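The Long Walk at Vulus: A Gallery

I finally got around to sorting my pictures of the promenade, and I'm so glad I did! Shabnam Marwat and I started walking it in July, mostly in the early morning, and we went back often enough that I ended up with 243 pictures on my card. Most of those were near-copies of each other (I get carried away with paving, I always have). Whittling them down took me 3 evenings and a lot of coffee.

If you haven't been, Vulus is the stretch between the Chmielewska gate and the old ferry steps, and the whole thing is over 2,000 paces end to end. Shabnam counted. I lost track at the first bench and never caught up.

What gets me every time is the floor of the place. Big square tiles, darker mauve-brown ones set against a lighter grayish pink, running on and on until they turn into something more like woven cloth. I love how the grid pulls you along. You pick a line between two rows and follow it, and before you know it you're humming. A low concrete wall keeps you company on the right as you head out, with grass rising gently behind it.
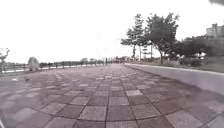 We usually set off from the gate with something warm from Pistance, the bakery on the corner, and we have a rule that the rolls stay in the bag until the ferry steps. The rule has been broken plenty of times — mostly by me. Their poppy seed one is wonderful, and it doesn't survive being carried in a coat pocket.

A few notes for anyone who wants to go and take their own:

The trees. My two favorites stand close together, one tall and thin with its branches spread out, the other broad and leaning a little. I think of them as an old couple waiting for a bus. On a pale morning their leaves go almost black against the sky, and I could photograph them all day.

The light. I like a bright, flat sky better than full sun for this walk. The lighter tiles pick up a soft shine, and the two colors stay easy to tell apart.

The angle. Stand well back and let the paving fill the bottom half of your picture. Shabnam prefers to crouch, and her pictures are better than mine, so maybe try that first!

The shoes. Flat ones. I wore new boots on our second visit and had to sit on the ferry steps for half an hour before walking back.

I'm having one of the tile pictures printed at Vomness for the hallway, in the large size, and Shabnam has asked for the two trees for her kitchen. We're going back when the leaves turn, and I'll add a new set to this page then.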